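Finden Bakery Automation — progress report no. 2
To: the Lasora Fund
30 April — see covering letter for the claim form
Report date: April 30, 2020

Hello all, and thanks for being patient with me over the late spreadsheet (it's attached now, second tab, ignore the yellow cells).

Where we are, then. You gave us the money to see whether a pair of robot arms could take over some of the dull handling on the packing side at Finden, and what that would do to the jobs of the 17 people on the shift. We're still in simulation for most of it, as planned. Enache are building the virtual packing table for us and they send over new runs every week or so, which I go through with the packers in the canteen on the big telly. I'd expected a few yawns but they've got a lot to say!

The task we started with is the one everybody moans about, picking up single small pieces from the table and putting them in a tray. It's hard on the wrists and it's boring, and it's where we lose people. A bread piece is a fiddly thing for a machine. Squeeze too hard and you've flattened it, come in at a slant and you knock it over. So we've spent far longer than I'd budgeted on the approach, meaning how the gripper comes down over the piece and how wide the fingers are before they close.
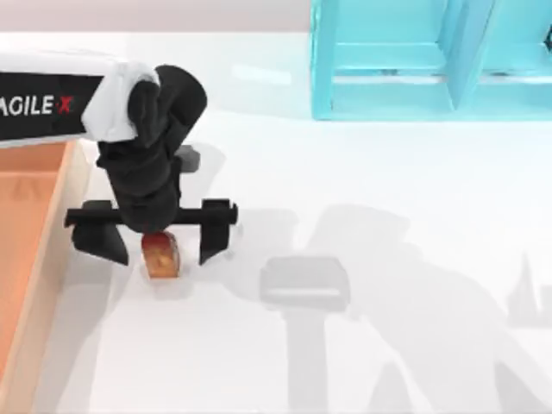
Pirulora wrote back after seeing the last batch of runs that the approach was fine by them, but they wanted to know who would be standing at the table when it goes wrong at four in the morning, and whether that person would be paid any more for it. Fair question, and they've asked it before. My answer for now is that we've written a new role called line minder, on a higher grade, and five of the current packers have put their names down to train for it. The pay side is with the site manager and I'll chase it again before the June meeting.

What's changed for people so far is mostly talk, but useful talk. The packers asked for the stop button to be on the side nearest the door, and that's gone into the layout. They also asked that nobody is timed against the arms, ever, and I've put that in writing. Two of the older hands don't want to go near it and would like to move to the ovens, so we're sorting that out.

Less good news — training has slipped. We'd planned 20 hours each and with everyone keeping apart at the moment we can't get a group round one screen the way we did in the winter. I'm doing it in ones and twos instead, and it's slow going. I'd also like to move £51 from travel to printing, if you don't mind (the trainees want the notes on paper and I agree with them).

Next up is the second arm, passing pieces from one side to the other, and then a proper go at mixed shapes. Enache reckon rolls will be easier than slices. The packers reckon the opposite, so I've written both down and we'll see in June.

Ring me if the spreadsheet won't open.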